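4. Tuning drift in gut-strung bass viols under stage conditions

4.1 Instruments and stringing

Two seven-string bass viols were used throughout. The first, referred to here as the Rudach viol, has a flat back and a string length longer than that of the second, the Wendach viol, which is built on a smaller pattern and has a carved top. Both were strung with plain gut on the upper four strings and wound gut on the lower three. New strings from a single batch were fitted in October and played in before the first session. No string was replaced during a session. Strings that frayed between sessions were replaced in full sets, and the following session was delayed until the new set had stopped stretching under its own tension.

Frets were tied in doubled gut and placed for a sixth-comma meantone temperament. Fret positions were marked lightly on the neck and checked before each session, as a fret that slides toward the nut lowers the stopped pitch and can be mistaken for a change in the open string. All measurements given below are for open strings only.

4.2 Sessions

The data come from 16 sessions held in the recital room at Grundbridge, with the audience seating in place. Each session began with the instrument resting on a padded stand at the edge of the playing area for 60 minutes. The stage lighting was then raised to concert level, and the player tuned to A = 415 Hz and performed a fixed program of suites from the Ackah manuscript. The program was divided into blocks. After each block the seven open strings were bowed in order from lowest to highest, with no retuning. Players were asked to use a full bow at moderate pressure and to let each note settle before changing direction.

Pitch was taken from the steady part of each bowed note, leaving out the attack and the release. A string was accepted for analysis if its pitch stayed within a narrow band during the steady part. Notes with an audible scratch or a doubled attack were rejected by ear before the numerical test was applied. This left 2575 open-string notes. Drift is reported in cents relative to the value at tuning, with positive values meaning that the string rose.

4.3 Results for plain and wound strings

Plain gut strings rose in the first block and fell afterward in most sessions. The rise was larger on the Wendach viol. Wound strings moved less overall, and in the same direction on both instruments. The top string showed the widest spread between sessions, and on the Rudach viol it was the only string whose drift changed sign more than once within a program. The lowest string was stable enough that players rarely adjusted it at the interval.

Relative humidity in the playing area explained more of the drift in plain strings than air temperature did. The two are not independent in a lit room, and the model in Section 5 treats them together. Adding the time since the last full stringing improved the fit for the top two strings and had little effect on the others. Body pitch, taken as the main air resonance with the strings damped, stayed within the error of the method.

A separate set of 200 notes was recorded with the stage lights off to test whether bow pressure alone could account for the early rise in the plain strings. The rise was absent from this set on the Rudach viol and much reduced on the Wendach viol. Bow pressure is therefore kept in the model only as a small correction.

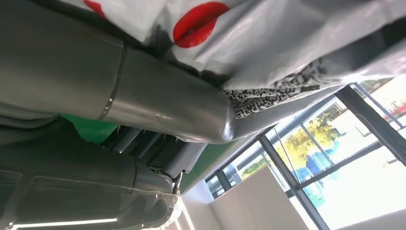
Figure 6. Rounded gray metal cylinder with creased white plastic sheeting bearing a red lips print.

Does a player gain anything by tuning before the stage lights are raised?
Very little on plain gut, as the pitch set in the unlit room moves during the first block and the upper strings have to be tuned again. Wound strings hold well enough to be set beforehand.

4.4 Sources of error

Fine tuning was done at the peg, and a peg can slip back slightly after the hand is removed. Each string was read once immediately after tuning and again after a short pause, and the second reading was taken as the reference. Sympathetic vibration of neighboring strings was not damped, to keep the playing position normal. Its effect is greatest on the fourth string of the Wendach viol, where the values should be read with some caution.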